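Bidex sammelt Greifdaten jetzt auch in der Simulation

Letville, April 2019 — Neues Teilprojekt mit Partner Jang gestartet 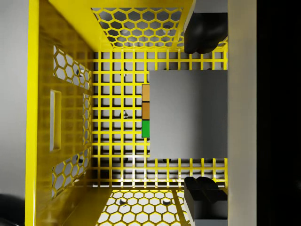
Blick von oben in die gelbe Gitterkiste, rechts die beiden schwarzen Greiferfinger. Simulation: Bidex

Bidex baut seine Sammlung von Greifbeispielen aus. Ab sofort auch am Rechner, nicht mehr nur am Prüfstand in Parnham. Geübt wird das Greifen in Kisten — für Lernverfahren nach wie vor eine harte Nuss, vor allem dicht an der Wand.

Ablauf: Bediener steuern den simulierten Arm von Hand, jede Bewegung wird mitgeschnitten. Fehlgriffe bleiben drin und werden gesondert markiert. Bisher 56 Stunden Aufzeichnung, beteiligt waren 18 Bediener an zwei Standorten. Pro Schicht kommen etwa 35 brauchbare Durchgänge zusamen.

"Wir brauchen die krummen Versuche genauso wie die sauberen", sagt Projektleiterin Funmilayo Okafor. "Im Januar hatten wir fast nur saubere. Hat man dem Modell angemerkt."

Nächster Schritt: Abgleich mit den Daten vom echten Arm. Auswertung läuft bei Jang, erste Ergebnise im Sommer. Weitere Bediener werden gesucht, Einarbeitung in Letville, Vorkenntnisse nicht nötig.

Pressekontakt: Bidex, Pressestelle Letville
Abdruck honorarfrei, Beleg erbeten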